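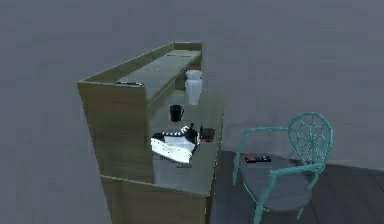
Reception counter height, small clinic refit

brudilton_joinery
Replacing the front counter at a two-room physio clinic. The client wants the visitor ledge at 1100 mm and the work surface at 720 mm. My worry is wheelchair users, as there is no lowered section on the drawing. Has anyone had one of these passed recently?

okel44
You need a lowered section. We set ours at 760 mm with 700 mm clear knee space under it. Building control asked for both dimensions on the plan before they would look at anything else.

K Tsang
Depends on whether it is new work or like-for-like replacement. If the footprint stays the same, some inspectors treat it as furniture. Ask first, in writing.

okel44
I would not rely on that. The duty on the service provider applies whether or not the inspector calls it furniture.

K Tsang
I was talking about the inspector. The duty is the client's problem.

mathebula_r
It becomes the joiner's problem when they ask for it to be altered in March. I had to cut down a finished carcass and re-edge 2 panels. It took longer than making it did.

brudilton_joinery
Fair point. If I drop the right-hand 900 mm, the cable tray has to move. Is 40 mm enough behind a modesty panel?

mathebula_r
For data, yes. Not if they want moulded plugs to pass through. Allow 71 mm and put the grommet at the end.

brudilton_joinery
Thanks. Redrawing with the lowered end and sending it to the client tonight.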